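Startseite Foren Haushalt & Technik Suche Anmelden

Können Roboter schon Hausarbeit?

lalit_kandpal, 11. März 2018
Ihr Lieben, wie seht ihr das? Obst in den Korb räumen, mehr verlange ich ja gar nicht — und selbst das dauert ewig!

Jonell34
Ach, gib ihnen noch 2 Jahre, dann räumen die dir die ganze Küche auf.

Prasert S.
Da bin ich, bei aller Liebe, anderer Meinung. So eine Mandarine oder Orange ist weich und rollt gern.

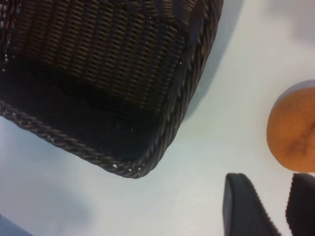 Und dann der Korbrand, der will auch erst überwunden sein!

Ähnliche Themen
Saugroboter und Teppichfransen (17)
Fensterputzer von Nuvgate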